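Can a machine put the laundry away yet?

Busisiwe Nel asked me this in January, while she was folding sheets and I was standing there not helping much. My answer then was "no, but they're working on it." I've spent some evenings since then reading and watching whatever I could find, and my answer is still mostly no. The reasons are a bit more interesting than I expected, so I'm writing them down.

Machines already do the heavy part of laundry. The washer washes and the dryer dries, and both have been good at it for decades. What's left over is everything between the machines and the closet: picking clothes up off the floor or the bed, pulling one piece out of a pile, turning it right side out, deciding whose it is, folding it, and putting it somewhere. I timed myself on one ordinary load and it took 33 minutes from basket to drawers. Most of that was handling. The folding went faster than I thought it would.

I used to work at Parnar, where we had an arm that moved housings from a tray to a press. It was a very good arm. It ran all shift, and as long as the tray was where it should be, you could forget it was there. My old coworker Gert Hlongwane kept the log for it, and one month it got to 1602 cycles between stops. People hear a number like that and figure a sock should be easy.

A housing is the same shape every time, though. It doesn't change when you touch it. A sweater has no fixed shape at all. If you grab it by the cuff you get one thing hanging in the air, and if you grab it by the hem you get another. Thick fleece is worse in some ways, since it squashes under the fingers and you can't tell how much of it you have hold of. Then there's whatever is lying on top or tucked in behind, which may come along too. I pick up two things when I mean to pick up one all the time. I feel the extra weight and shake one loose without thinking about it. A robot has to notice that somehow.

The folding demos are real enough, as far as I can tell. The ones I've watched usually start with a single shirt laid out flat on a table, under good light. One clip was sped up, and when I worked it back to normal speed the shirt took about 60 seconds. That's slow, but I wouldn't mind slow. If a machine could do the whole load while I was out, it could take all afternoon. What I would mind is coming home to find it had stopped on the second item with a sleeve caught in the drawer.

The work I find most useful to follow is the plain kind, where a person does the chore with a simple two-fingered gripper held in the hand, in an actual bedroom, with clothes in an actual heap. It tells you what two fingers can manage when there's a human brain steering them. If a person can do a job that way, then the fingers are good enough and the trouble is in knowing what to do with them. For picking up clothes, I think the fingers are mostly good enough. For turning a child's tights right side out, I have doubts.

Gert thinks shops will get there before houses. He may be right. A commercial laundry handles the same towel over and over, and it can lay out the room to suit the equipment. He moved to a place called Skevier a while back and says they still hand-load the soft parts, things like seals and padded covers, and use the robots for anything stiff. There's a person at the start of that line for the same reason there's a person at the start of mine.

So if you're waiting to buy one, I'd keep waiting. I'd want to see it start from a mixed pile on a bed or a floor, with bulky things and thin things tangled up together.

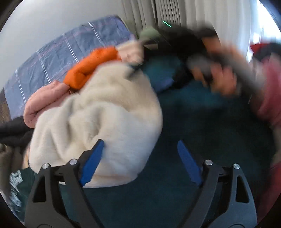 I'd also want to see it at normal speed, for at least 30 pieces in a row, with the failures left in. Busisiwe says she would settle for a machine that only matched socks. I told her I'd let her know if I came across one, and in the meantime I've taken over the towels.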